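Keeping your games and consoles in good condition at home

Written by Remedios Galang, 2020-04-20

Many people ask me how to store their video games and how to clean the controllers without damage. I have been collecting since I was a student, and I made most of the mistakes already. My collection has 122 boxed games now and it lives in an ordinary home, with the dust, the heating and the visitors.

First thing is the place. Choose an inside wall, away from the heating vent and away from direct sun. The colour of a printed spine fades quickly near a window, and the red goes first. A basement is good for light but bad for humidity, so if you must use it, put a small humidity meter on the shelf and look at it once a week.
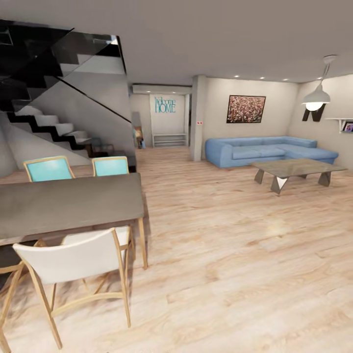
Landari Retro Games Club, Home Care Pages

The tips are in no special order. Please read the whole tip before you start, especially for the parts with a screwdriver.

Dusting the console
Unplug it and wait until it is cool. Use a soft paint brush, the 25 mm size from the hardware store, and brush the vents from the top to the bottom. If you use canned air, hold the can upright and give short bursts. Hold the fan blade still with a toothpick, or it will spin too fast and the bearing can be damaged. I do this at the start of each season, and more often when our neighbour is sanding his deck.

Sticky buttons
Dampen a cotton bud with isopropyl alcohol and go around the edge of the button while you press it many times. For cola or juice you will probably need to open the controller. Put the screws on a piece of masking tape and write beside each one where it came from. The rubber pads under the buttons can be washed in lukewarm water with one drop of dish soap. Dry them overnight on a tea towel.

Cardboard boxes
Stand them upright like books, and never so tight that you must pull on the top flap. If a box leans, the corner takes all of the weight and it becomes soft. Clear plastic protectors are worth the money for old cardboard. I buy the Otar ones, which are a little stiff but they do not become yellow so far. For price stickers, warm them gently with a hair dryer on low and lift from one corner with a plastic card. Do not use eucalyptus oil on bare cardboard, it leaves a stain that stays.

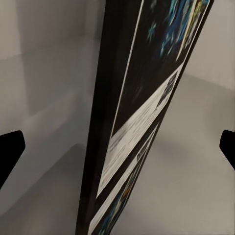 Discs and cartridges
Wipe a disc from the centre to the outside in a straight line, with a microfibre cloth. Never in circles. Toothpaste is an old trick and I cannot recommend it, I have ruined a racing game this way. For cartridges, clean the contacts with alcohol on a cotton bud, then use a dry one, and wait ten minutes before you try it. Blowing into the cartridge puts moisture on the metal.

Cables
Label both ends. A bread tag with permanent marker is enough. Coil the cable loosely, the way it wants to go, and close it with a hook-and-loop strip. Elastic bands melt into the rubber after a few summers, and the mark is ugly. Diane Cormier from our club keeps each power supply in a zip bag together with its console name and the voltage, and I have copied her system.

Floors under the television unit
Stick felt pads under the feet before the unit is loaded, because afterwards you will need two strong friends. Grit under a pad scratches a wooden floor more than the bare foot does, so lift and vacuum every September, or when you rearrange. For the cord that crosses the walking path, use a flat cord cover and not tape. Tape glue comes off with the floor finish. 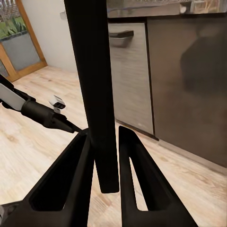 Batteries
Take the AA batteries out of any controller that will rest for more than a month. If there is already white crust on the springs, touch it with a cotton bud and a little vinegar, wipe with water, then dry very well. Wear gloves for it. Some old cartridges have a coin battery inside which keeps the saved games, and when you replace it the saves are lost, so write down your high scores before.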